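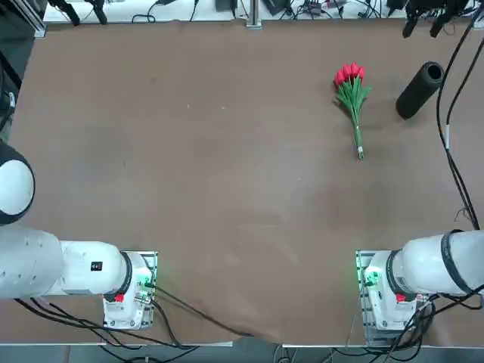

Progress report to the Melent Fund, Friday, September 6, 2019

The flower packing room at Barkel is open, and both work tables are in use. Since the last report we have bunched and wrapped 581 bouquets against a target of 700. Tulips are banded near the cut ends before wrapping — loose bunches took too long to trim.

The table tops are showing wear and will be resurfaced in November. Fiko has quoted for the work. The Akgül order for sleeves came up 12 boxes short, and the balance is still owed to us.

Spending is within budget. We ask to move the remaining supplies money to cold storage.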